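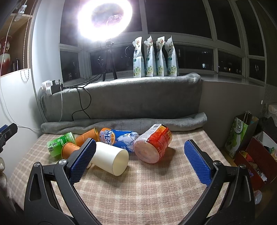
A **plaid blanket** is a blanket woven or printed with a pattern of crossing stripes. It is found on beds, sofas, picnic grounds, the back seats of cars and the top shelf of most closets, where it is kept for guests who turn out to have brought a sweater. The pattern hides crumbs well, and this may explain its long career better than any theory of taste.

## Name

In American English, *plaid* usually means the pattern. In Scotland the word first meant a large piece of cloth worn over the shoulder, and the pattern was called *tartan*. Americans borrowed the word for the garment, applied it to the stripes, and have shown no sign of giving it back. In several European languages the word took a different road and came to mean a travel or sofa blanket of any design, so that a shopper there may buy a plain gray plaid with a clear conscience.

## Pattern

A woven plaid is made by running colored threads in one direction (the warp) and crossing them with colored threads in the other (the weft). Where two stripes of the same color cross, the color is solid. Where different colors cross, the eye blends them into a third, and the weaver gets an extra shade for free.

The order and width of the stripes is called the sett. In a balanced plaid the sett is the same in both directions; in an unbalanced one it differs, either by design or because someone lost count.

Printed plaids skip all this. The pattern is laid onto finished cloth, often on one face only, and the quickest test is to turn up a corner. A printed plaid may also sit slightly crooked to the weave, a fault that goes unnoticed in the store and becomes impossible to ignore once the blanket is on a bed with straight sides.

## Colors

Dark green, navy and red were long the standard choices, on the grounds that they didn't show dirt. Pale plaids in pink, cream and beige do show it, and are sold mainly for bedrooms, where people are assumed to be cleaner.

The Pasgate mill sold a pale line under the name Tomard, in 2 weights. The heavier was advertised for winter and the lighter for summer, though buyers tended to own only one and to complain about it during the other half of the year. A run of 3,000 was made in the final season. The mill's pattern book gives the sett in full, along with a penciled note reading "less pink," which was not acted upon.

## Use

The plaid blanket is rarely used for one purpose at a time. Laid on a bed, it serves as a cover until someone sits on it, after which it is furniture. It then becomes a place to put things down. Household writers have complained of this for as long as there have been household writers, and have generally advised a tray.

On a table it does a fair job of padding and a poor job of staying flat. Fringed edges catch on drawer handles and shoe buckles. Outdoors it keeps the damp off for a short while and then passes it along.
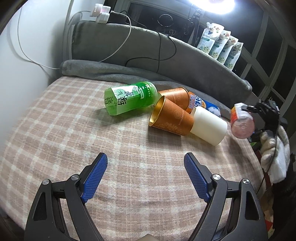
Ross Drummond objected to the whole idea of a bedroom plaid. In a letter to the Grasine household quarterly, printed in March, he argued that a pattern built on straight lines has no business on a surface people sleep under, and that "a striped bed is a bed that wants to be corrected every morning." The quarterly printed 2 replies. One agreed with him. The other asked whether he had considered a duvet.

## Care

Wool plaids are washed cold, or cleaned by someone else at some expense. Cotton and acrylic ones can go in the machine, though a new red should be washed alone the first time unless pink is wanted throughout. A wool blanket should be dried flat. The instruction assumes a flat surface larger than the blanket, and most homes have exactly one, already occupied by the mattress.

Moths prefer wool that has been worn or spilled on, so a blanket should be clean before it is stored. Cedar smells pleasant. Its effect on moths is a matter of some dispute — the moths have not been consistent.

## Collecting

Older blankets are judged by their labels, edges and smell. A display at Kos House, open through August 2025, hung its best pieces on the wall and put a lesser one on a bench for visitors to touch. The bench blanket had to be replaced 2 times.

## See also

- Afghan (blanket)
- Gingham
- Picnic
- Tartan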